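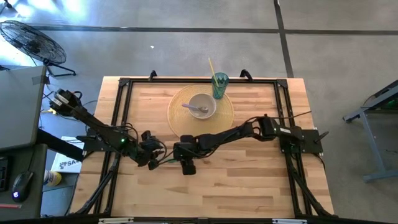
botond_k wrote:
Hello all, I am Botond Kovács, I build a two-arm table in the Rorton shared workshop and I have a question on cable routing. The mechanical part is finished since January. Both arms are from the Oprea kit, they are bolted to the extrusion and they can meet in the middle of the table without trouble. My problem is the wiring after the elbow. On the left arm I made one bundle along the links and then some coils around the wrist, so that the gripper can turn. The right one has a free loop over the shoulder joint. Then there is the thin green cable which goes between the two wrists, and this is the one I don't like. If one arm goes back to its home position and the other stays over the bowl, I have only around 60 mm of slack left. The task is simple for now: take the spoon out of the bowl, put it on the placemat, put it back. Should I make the green cable longer, or remove it and go down each arm separately?

gastmont_fan wrote:
Remove it. A cable between two moving ends will catch on something sooner or later, and with a straw standing up in a cup right behind the bowl I would say sooner. Go back along each arm to the base and join them under the table.

arwel_w wrote:
I don't agree with the above, at least not fully. I ran a link between wrists for 800 hours on my old pair and never had a break. What matters is the clip at each end. If the cable can pull on the connector, it will fail. If it pulls on a clip 3 cm before the connector, it will live a long time. Make it longer by 200 mm and try.
– Arwel Watkins

gastmont_fan wrote:
800 hours doing what? If your arms always moved together, it proves little. Botond has one arm parked and one working, so the distance changes the whole time.

arwel_w wrote:
Mostly folding towels, so yes, together. Fair point. But going down the arm is not free either. You add two more bends at the elbow and one at the shoulder, and it is the elbow where I had all my failures.

botond_k wrote:
Thank you both. What signal is in the cable, I forgot to say: it is only the trigger line for the two grippers, very low current. I could also do it in software, but then there is a delay and I don't like how the handover looks.

tinplate wrote:
How big is the delay? With a Jandberg board it should be small enough for moving a spoon. I would rather fix this than hang a wire in the working area.

botond_k wrote:
I did not measure it well. I see that the second gripper closes late, this is all I can say. The log from the last run has 1,178 lines and I haven't read them yet.

tinplate wrote:
Then read them first :) Look at the time stamps for the close command on both sides. If these are equal, the delay is in the gripper and no cable will help you.

marrow wrote:
Different subject, but are the angled brackets at the corners enough? My table had the same kind of frame and it was shaking when both arms stopped at once. I had to put a sand bag on the lower rail.

botond_k wrote:
It shakes a little with fast moves. I run at a low speed, so for now I leave it. The table top itself is heavy, this helps.

gastmont_fan wrote:
Low speed also hides cable problems. Please test it faster before you decide that the green one is fine.

botond_k wrote:
I was in the workshop on Saturday and I read the log. The close commands are sent with the same time stamp, so tinplate was right, the right gripper is simply slower. I cleaned its rail and it is better, but still not equal. I took out the green cable for a test and the spoon handover works at low speed. Tomorrow I will try faster, with Arwel's clips on the bundles.

arwel_w wrote:
Good. Keep the cable in a drawer, you may want it again.

gastmont_fan wrote:
Or cut it up for jumper wires.

Related threads
Gripper rail: dry or with grease?
Oprea arm loses home position after power off
Which extrusion for a table with two arms
Jandberg board, second port not found
Cheap cable clips that do not slip

We use cookies to keep you logged in and to remember your settings. By using the forum you agree to this. Accept | Settings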